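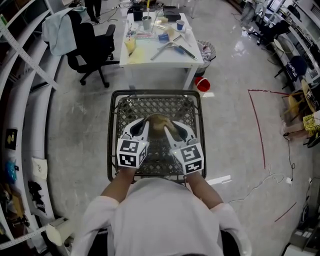
May, late evening

Baseline readings before I forget them. Hot water pressure at the kitchen tap is fine, at the shower it is poor, and at the washbasin it depends on whether the boiler has been running for a while. I have now lived in the Kelonstead house through one full winter and I still can't explain the washbasin.

Started on the boiler at 7:40 this morning with the heating off at the wall. System pressure cold was 0.6 bar on the gauge, down from 1.4 when I last topped it up. I didn't write down when that was, which is the reason for this entry. From now on each top-up goes in here with the cold pressure before and after.

Checked the relief valve discharge outside. The pipe end was dry and the brick under it has no staining. Tied a sandwich bag over the end with a rubber band and will look at it each morning. If the bag stays dry, the relief valve is cleared and the loss is somewhere on the circuit. The expansion vessel is the other candidate. Pressed the Schrader pin on it for a second and got air, no water, so the diaphragm is probably intact. Did not measure the precharge. The tire gauge reads in psi and sticks below 10, so it is no use for this.

Went round the radiators with a flashlight and a sheet of toilet paper, wiping each valve body and each union. All dry downstairs. Upstairs, the back bedroom return valve left a faint green mark on the paper, at the gland nut. Green means it has been weeping for a long time and drying as it goes. Nipped the nut up an eighth of a turn with the small adjustable wrench and wiped it clean. The paper came away clean at noon and again at six, but the heating was off for most of that, so the noon and six checks don't count for much.

The landing radiator is cold along the bottom third and hot at the top, which is sludge and has nothing to do with the pressure. It was the same in January. The Plattner valve on it turns freely now that I've worked it back and forth a few times. I would like to take that radiator off and flush it in the yard, but the last time I moved one I got black water on the stair carpet, and the carpet is the landlord's.

Refilled to 1.4 bar cold. The filling loop has two quarter-turn valves and the downstream one is stiff. Open the stiff one first, then feather the other. Doing it the other way round overshoots, and I had to bleed it back down from 2.1 last time. Disconnected the loop afterward and capped both ends.

Bled all the upstairs radiators. Air only from the bathroom one, four or five seconds of it, smelling of nothing in particular. Pressure after bleeding was 1.3. Left it there.

Lunch was eggs.

Afternoon on the meter readings. I have been putting the gas figures in a notebook on the first of each month and the gaps have bothered me, so I moved everything to a spreadsheet with one row per reading and let it work out the daily average. Gas since the last reading comes to 143 units. The previous interval was longer and colder, so the two can't be compared without correcting for outside temperature, and I don't have outside temperatures. There is a weather station at the airfield that publishes daily means. Will pull those in when I have the patience to fix the date format, which has the month and day swapped in half the file.

Two errors found in the notebook while copying. In February I transposed the last two digits. In November I wrote down the red digits as well as the black ones, so the reading was too large by a factor of a thousand and I had apparently looked at it and carried on. Both corrected in the spreadsheet, with the original value kept in the next column.

The Nuvov thermostat claims to log its own running hours but the menu only goes back 9 days. Copied those by hand. It calls for heat in short bursts between five and six in the morning, even with the setpoint at 15, so either the sensor is reading low or the hallway really is that cold at that hour. Put the glass thermometer on the shelf beside it to compare. At 4 p.m. the glass one said 18.5 and the Nuvov said 17. One comparison is not enough to apply an offset. Want readings at five in the morning as well, and I am not getting up for them, so it will have to be whenever I'm awake anyway.

Rang Flondex about the descaler. The woman there said the cartridge is good for 2000 liters at our hardness — I had assumed it was rated by the month. At what we use, that is a good deal sooner than I've been changing it. Ordered one. It may also account for the shower, though the shower head itself came up clean after a night in vinegar and the flow didn't change much. Measured it with the bucket before and after: 6.1 liters a minute, then 6.4. Repeat measurements differ by nearly that much, so I'd call it no change.

Next things, in order:

Look at the bag in the morning.
Cold pressure before the heating comes on.
Wipe the back bedroom gland nut after a full evening of heating.
Borrow or buy a low-pressure gauge for the vessel.
Isolating valve under the washbasin — check that it's fully open. I have never touched it and it has a screwdriver slot full of paint.

9:50 p.m. Heating on for two hours now. Gauge reads 1.7 hot. Rise of 0.4 over cold, which seems reasonable for a vessel that still has some air in it. Landing radiator still cold at the bottom. Gland nut dry so far.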